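The moon landing rumor, the hidden message in a song, the actor who was "replaced" by a double: these stories are fun to read and hard to check. I write a small film and culture newsletter, and readers send me such claims almost every week. With time I made a routine for it. You need only a browser, a notebook and one free evening.

## How to check a movie rumor before you repeat it

### 1. Write the claim in one sentence

Most rumors are foggy, and fog can't be checked. A reader told me that the ending of *Edport*, an old thriller, was "changed by the government." I wrote it down like this: "A public office ordered the studio to cut the last scene." Now there is a who, a what and a thing that was cut.

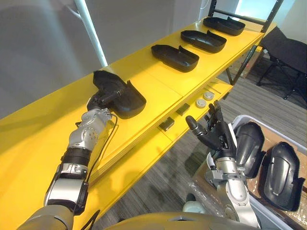
*Black shells along the top of a yellow shelf.*

### 2. Find the oldest version

Search for the exact words in quotation marks, then limit the results by year. Go back until you find nothing older. For *Edport*, 12 pages repeated the story, and 8 of them used the same paragraph with the same spelling mistake. Count copies like these as one source.

Save each page when you find it. Old fan sites disappear quickly.

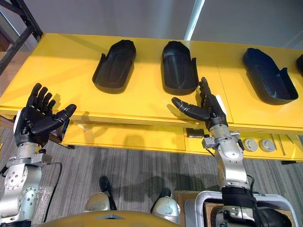 When you have the oldest page, look at who wrote it and what this person could know. In my case it was a column by a critic called Lyons, in a magazine with the name *Somance*. He wrote, "one could almost believe the censors did it." It was a joke. Later writers lost the word "almost."

### 3. Look for a boring record

Running times, printed programs and trade reviews are better than interviews, for they were made without any thought of the rumor. I found a program from the first showing which gives 108 minutes. The disc I own has the same length. This doesn't prove that no scene was cut earlier, but it makes a cut after the first showing less probable. 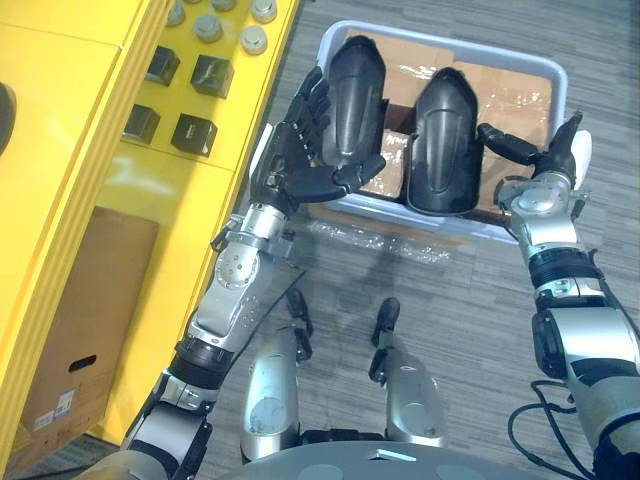

Be careful with frame rates, though. Some television transfers run a little faster, and a few minutes can be missing with no scene removed. I made this error once with a film from the Eltton studio and had to print a correction.

### 4. Ask one person who disagrees with you

I send my notes to Amanuel Tesfamariam, who edits the newsletter on Thursday. He likes conspiracy films much more than I do, and he finds the holes in my argument. Give your reader the sources too, so that he can open them himself. 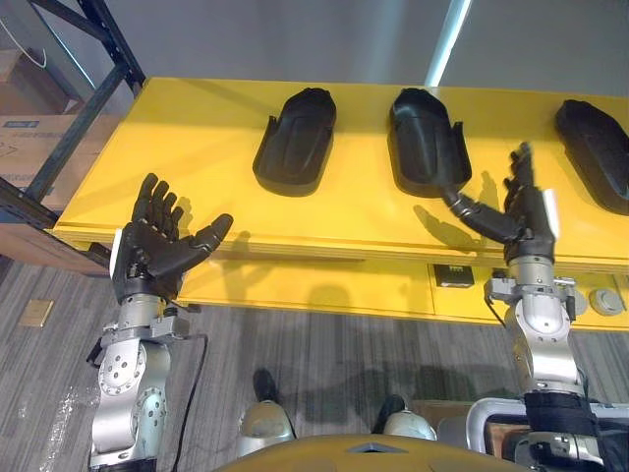 ### 5. Write the result with the right strength

I use 3 labels:

- **False:** a record contradicts the claim.
- **No evidence:** I searched and found only copies.
- **Open:** there is a real source, but I can't confirm it.

*Edport* got "no evidence." Put the label near the top of your text and link the oldest page you found.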